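Gallery: Looking after the Bisero cell

Every February we shut the Bisero cell down and give it a proper going-over, and every February I promise myself I'll take pictures as I go. This year I did! Well, I took one good one and wrote a lot of notes, so this gallery is heavy on the captions.

For anyone new to these pages: Bisero is the arm-and-fixture cell at our Draltstead workshop. It takes processors out of retired office desktops and sorts them for reuse or for metal recovery. It handled 600 chips last year, and I have a soft spot for it the size of a barn.

The gray plate is the heart of the setup. We print it ourselves, and printing version after version is the only way we ever got the openings and slots where the arm wanted them. The one on the cell now is Arboleda (our plates are all named after streets I've lived on, blame me). Before it goes back on, I wipe it down, run a fingernail along every raised edge to feel for burrs, and check it flat against a straightedge. A plate that has crept even slightly will have you chasing your tail for an afternoon, teaching and re-teaching points that were fine all along.
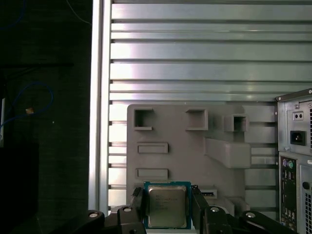
Mireille Jacquet

A processor held upright between the two fingers, right in front of the fixture plate. I love this view, it's the one the arm gets from its own wrist camera. The pads press on the edges of the green board and leave the metal heat spreader alone, and that is exactly how I want it. The small slotted socket is just to the right of the fingers, with an old tower standing by at the far right, its back panel and all those ports turned our way.

Finger pads come first in the yearly service. I take them both off, clean the faces with alcohol and a lint-free cloth, and look at them sideways under a lamp. If there's a shiny groove where the boards have been rubbing, the pads get swapped as a pair. Never one at a time - you end up with a grip that pulls to one side and you won't notice until chips start going in crooked.

Then the screws on the finger links. Each one gets a dab of fresh threadlocker and a paint-pen stripe across the head after the service, so a quick look in the morning tells me if anything has moved. Cheapest trick in the shop!

Next is the grip test. I use a dead chip we call Binano, which has been picked up more often than any working part in the building. The arm lifts it, holds, sets it down and goes again, 300 times. My log for this year says 208 cycles before lunch and the rest after, with one stop in the afternoon when I leaned on the door switch. Entirely my fault.

Last comes the camera. I clean the lens, check the cable for pinching with the wrist turned all the way each way, and re-save the reference view. The new one is stored as program 214, and the old one stays on the controller until I've run a full week without touching anything.

If you're setting up something similar and want the plate drawings, write to me through the workshop page. I'll happily send them, along with far more opinions on finger pads than you asked for.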